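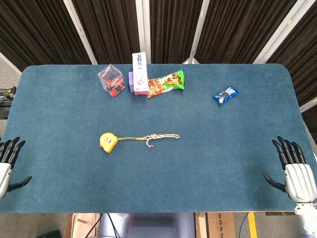
Felt-top table, back row and middle — gallery

Rurnden is a shared workroom on the upper floor of the Stillard building. The big table with the felt top is the one most people use, and over a week it collects things: packaging, snacks, measuring tools, boxes that are too good to throw out. This page is about the table and the small items that end up on it.

The felt was put on in January. Before that the table had a bare top, and anything hard that was set down on it made a noise you could hear in the next room. Boxes also slid. On felt they stay where they are put, including the tall, narrow cartons that used to fall over when somebody leaned on the table.

The piece was bought from Van Leeuwen as a remnant, so there was no choice of color. It came out somewhere between teal and blue, and it looks different depending on which lights are on. It was glued down from the middle outward and wrapped over the rounded corners, which took most of an afternoon. The corners had to be done twice.

Notes on the items

Yellow tape measure. It has a rounded case and lives on the table. Please don't take it to the stockroom. There is another one there, on the hook by the door.

Clear plastic box, with red things inside. Clear boxes are used for small parts and odds and ends so that nobody has to open them to look. They are easy to overlook on the felt, so keep them toward the back.

White carton and purple box. The carton is the tall one. Cartons with printing on them are kept for size checks when we plan a shelf. A flat box makes a good base for a narrow one.

Snacks. A green bag with fried snack pieces shown on the front, and a small blue packet. Sealed food is fine on this table. Open food goes to the Susus room across the hall, where the top can be wiped. Crumbs in felt are hard to get out.

The back row

Most things get pushed to the far side so the front stays clear for work. The row is not in any order. The green bag sits next to the white carton, and the blue packet is off to the right by itself. The clear box at the left end has "Americano Express" printed on it, and the lettering reads backward through the plastic. 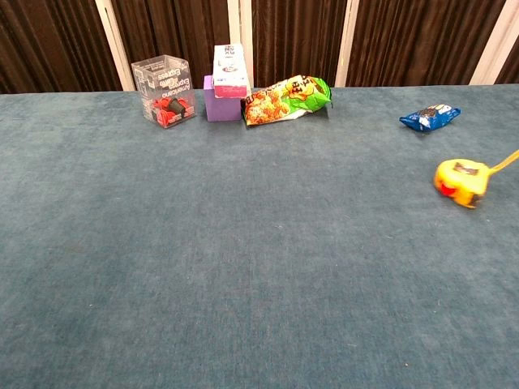 What is the best way to get lint off a felt tabletop?

A stiff clothes brush, used dry and in one direction, gets most of it. Go over the whole surface and finish with a lint roller on the spots that are left. A vacuum works too, but use the brush attachment and keep it away from the edges, where it can lift the glue. Water is a last resort. It leaves a ring on this kind of felt, and the ring takes longer to deal with than the lint did.

Brush marks in the nap are normal and can be smoothed with the flat of the hand. We brush the table every 4 weeks, and sooner if someone has been cutting cardboard on it.

Size and use

The table is wide enough for two people to work side by side with the back row left in place. Heavy items go on the metal bench. The limit we set for the felt table is 40 pounds, mostly to avoid dents in the surface. Anything with a sharp base should have a piece of card under it.

Things left on the table at the end of the month are moved to the shelf by the window — check there before asking.

Last updated: July 8, 2019

Search this site
Enter keyword
Go

Related galleries
Stillard stockroom: shelves and bins
Susus room: the new wipe-clean counter
Covering a table with felt, start to finish
100 small boxes, sorted by size
Metal bench, before and after paint
The window shelf in January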